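About Dretthorpe

A small teaching school for people who want to sew well 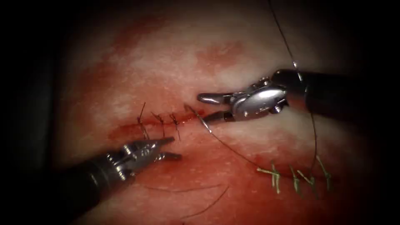 We started Dretthorpe with one room, a long bench and the belief that closing a wound is a skill of the hands that deserves as much patient teaching as playing the violin or laying a good brick wall. That was a good while back, and we have moved since then (twice, if you count the winter we spent above the print shop), but the belief has come with us every time, along with the bench.

What we teach is suturing. People come to us from nursing programs, veterinary clinics, dental offices and surgical residencies, and some come simply because they learned in a hurry years ago and have always felt their knots could be better. We are very fond of that last group! It takes a bit of courage to sit down next to a second-year student and say you would like to start over with the simple interrupted stitch, and we have never had anyone regret it.

Who we are

The school was founded by Fedir Kobzar, who still teaches the beginners' course himself and would not give it up if you offered him a month at the beach. Fedir spent a long career in operating rooms and came away from it with strong opinions about needles. He will tell you that most trouble with a stitch begins before the point ever touches the tissue, in how the needle is held: too near the tip and you have nothing left to push through with, too near the thread end and it bends or rolls on you. He has a whole morning on this. Students arrive a little puzzled that a whole morning could be spent on it and tend to leave wishing there were an afternoon too.

Yabsira Tamiru joined us a few years later and runs everything that comes after the beginners' course, as well as the practice room and, if we are being fair, the calendar, the supply closet and the coffee. Yabsira trained as a veterinary surgeon, and brought with her a way of teaching that has changed how all of us work. She asks students to talk out loud while they sew. Where is the next bite going, how far from the edge, how deep, where will the needle come out? It feels silly for the first ten minutes, and then the room fills up with people quietly muttering to themselves, and their spacing gets better.

The pads

If you ask former students what they remember, it's usually the pads. Everything at Dretthorpe is done on practice tissue pads, and we go through a great many of them. Last year it was 1,322, which we know only because Yabsira had to fill in an order form. We started out buying them from a supplier called Hutsuliak, and we still get our plain pads there, the ones used in the first days of the course, when all we want is a clean surface and a straight cut.

Later on we like things less tidy. A real wound is seldom a neat line on a clean background, and a student who has only ever sewn on spotless pads can be thrown by a bit of red. So the pads for the later sessions are stained and smeared around the cuts, and the surface is mottled, with pale patches and darker ones, so that you have to look for the edges and think about where healthy-looking tissue begins. There is usually more than one incision to a pad. You close one, you look hard at what you did, and then you move along to the next while the lesson is still fresh.

We do not throw a pad away the minute it is finished, either. Students are asked to keep their first one, write their name on the back, and put it beside their last one at the end of the course. Some of them take the pair home. One has hers on a shelf in the kitchen, next to the cookbooks, and tells us it starts a lot of conversations.

How the courses run

Our beginners' course is called Odex, a name left over from the label on a cabinet in our first room, and by the time any of us thought to change it the students had gotten used to it. It runs for 4 weeks and takes 12 people at a time. We have been asked to make the groups bigger and have always said no, as kindly as we could. With a small group, a teacher can stand behind each chair for long enough to see what the hands are doing, and that is most of what you are paying us for.

In the first week there is hardly any sewing. You will load a needle, set it down, and load it again. You will follow its curve with your wrist and learn to let the needle do what its shape wants to do. Then come single stitches, and then a row of them, evenly spaced, with the edges of the cut just meeting and not bunched up or pulled tight. After that we get into running stitches, mattress stitches, and the various knots, and by the last week you will be closing a line from one end to the other and finding (we hope!) that you have stopped thinking about your fingers.

Wallport is our advanced course, for those who already sew in their working lives. It's looser in shape and depends a good deal on who has signed up. Some groups want to spend their time on awkward angles, others on fine work with small needles, and others want an honest critique of habits they have had for years. Yabsira sits with each person on the first day, watches a few stitches, and builds the rest from there. We open sign-ups for it each May.

What we ask of you

Bring your glasses if you wear them, and a sweater, as the practice room runs cool. We supply the instruments, the needles, the thread and the pads. Please don't practice at home beforehand from a video in order to impress us! It's lovely that you want to, but it usually means a day spent unlearning something, and we would much sooner meet you as you are.

We would also ask you to be slow. Speed comes by itself, somewhere after the first 100 stitches or so for most people, and trying to bring it on earlier only gives you fast, uneven work. Fedir likes to walk around the room in the second week turning the clock to face the wall.

Visiting us

You are welcome to come and see the school before you decide. Sit in on a session, try a stitch or two, and ask our current students whatever you like (they will be more frank than we are). Write or call ahead so that we can be sure somebody has a free chair for you, and let us know if you would like to meet Fedir or Yabsira in particular. Parking is behind the building, and the door sticks a little, so give it a good push.

Page last updated 18/07/2025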